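Section 3: Tuning the Two-Hand Grip in Todar

Okay, you've got Todar installed and both arms answer when you ping them (if they don't, go back to Section 2, I'll wait!). Now we get to the part I enjoy most, which is teaching the controller how hard to squeeze and how far to pull. I wrote these steps at our Hedcombe bench with the dark curtain up, and I keep my settings in a Pastor profile so I can roll back when I mess something up. You'll mess something up too, so please make a profile.

Before you start

Stop any running planner. Clear the old contact map with Reset Contacts in the Studisis panel. Keep one hand near the stop button for every step in this section.

Step 1. Open the Grip tab and set both hands to Linked. Linked means the left and right targets share one clock, so neither side runs ahead of the other.

Step 2. Set the force ceiling to 15 percent. I know, it looks tiny. Leave it there for thin cloth and anything that could pop.

Step 3. Load the corner_hold skill. It asks the perception node for the two top corners of a sheet, sends one to each hand, and then widens the gap until the tension estimate levels off. For my own tuning I use a Halloween-ish ghost cloth with a black face on it, held by the upper corners with the rest left to hang.
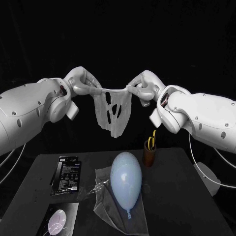

Why does the corner finder lose a thin sheet when the hands move?
Thin material lets the background through, so the depth values along its edge jump around from one reading to the next. Raise Edge Smoothing to 3 and slow the approach, and the corners should stay put long enough for the planner to use them.

Step 4. Check the tension plot. You want a slope that flattens out. If it keeps climbing, press Hold, lower the pull distance, and run the skill again.

Note: Loose, ragged bottom edges are fine. The skill only cares about the top band, so don't waste an afternoon (like I did) trying to get the whole outline segmented.

Step 5. Switch the skill to neck_pinch. This one brings both hands together over one small target, and it's where the self-collision settings earn their keep! Set Finger Clearance to Tight and leave Wrist Clearance on Normal. With both on Tight the planner gets brave, and I don't like it when it gets brave.

Step 6. Run it at the slowest speed on a balloon, with the fingertips closing on the gathered end. The planner gets 600 milliseconds to find a pair of paths. If it times out, move the target a little closer to the middle of the table and try again.
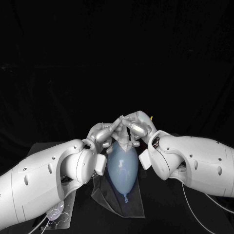 Photo: Hedcombe bench / Todar set-up guide

Step 7. Open the log and look for code 226. It means one hand reported contact before the other and the controller paused to let the second one catch up. One or two of those per run won't hurt anything. A long string of them means your hand clocks have drifted, so run Sync Hands and start over from Step 5.

Caution: Don't raise the force ceiling to make a slipping grip hold. Shift the contact point first, then try a longer settle time. Touch the ceiling last, in small bumps.

Caution: Route cables clear of the elbow sweep before you go any faster. Todar doesn't model them, so it'll happily plan right through one.

Step 8. Happy with it? Save to Pastor under a new name and leave the default profile alone. Then restart Todar and load what you saved, just to check that the Linked setting came back with it. In older builds it didn't, and I still check every time.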